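Sunday is laundry day at our place, which means Sunday is also the day I stand there around four in the afternoon wondering why I own so many dish towels. I don't even cook that much! But they multiply, and so do the T-shirts, and the cleaning rags that used to be T-shirts, and by the time it's all been through the dryer I've got a heap that nobody in this house wants to look at.

I used to be a dumper. Whole load out on the bed, spread it around, pick at it for a while, get distracted, and then at eleven at night shove the lot onto the chair so I could go to sleep. The chair had clothes on it from spring until November one year. My friend Gion Stöckli came over, moved the pile to sit down, and found a pillowcase I'd been blaming the laundromat for. (Sorry, laundromat.)

So now I fold straight out of the basket. One piece comes out, gets flattened, gets folded, goes on its stack, and only then do I reach for the next one. The basket stays at the back of the table where I can get at it, and the front of the table belongs to whatever I'm folding. It sounds fussy written down, but it's made the biggest difference of anything I've tried, and I've tried a lot of things, including a plastic folding board from Jolletti that I used 3 times and then slid behind the dresser.

The other thing I've gotten picky about is the first ten seconds. Cotton comes out of a basket in a wad, and if you start folding the wad you get a lumpy package with a corner sticking out of it. You want to find one long edge first. Pinch it at both ends, pull it out straight, and let the rest hang or flop however it likes. Once that top edge is straight you can chase the ridges out of the middle with the flat of your hand and go looking for the corner that's tucked under.
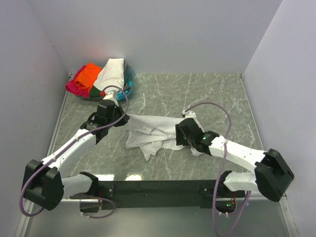

Do you need to sort by color before you fold?

Sorting is for the washer, so by the time things are clean I just take whatever's on top. White, orange, dark green, pink, who cares. The stacks are by type and by where they live (kitchen, bathroom, my dresser, rags), and the colors can mix as much as they want once they're dry.

Back to dish towels, since they're most of my pile. I do thirds the long way and then in half, and in half again if they're going in the shallow drawer. My neighbor Luzius Lanz rolls his and stands them up in a box like breadsticks, and I'll admit it looks great when you open the drawer. I tried it for a couple of weeks. Mine unrolled every time I pulled one out, so I went back to thirds and haven't told him.

T-shirts I fold face down, sleeves in, sides in, then up from the hem. Rags I don't fold at all anymore. They go in a bin under the sink and they can be as crumpled as they please.

If you're setting up a spot for this, get the height right before you buy anything. I folded on the bed for years and my back hated it. A table or counter near hip height, cleared off, is all I'd ask for. And keep the basket small enough that it fits on there with you! My old one from Illby was gigantic, so I'd let it fill up for two weeks and then dread it. The one I have now holds one dryer load if I squash things down, and when it's full, that's it, I have to deal with it.

Fitted sheets are still beating me, by the way. I've watched the videos. I've done the thing with my hands in the corners. Right now mine gets bunched into something close to a rectangle and put at the bottom of the closet under the flat one, and if you've got a method that works for a person with short arms, please put it in the comments.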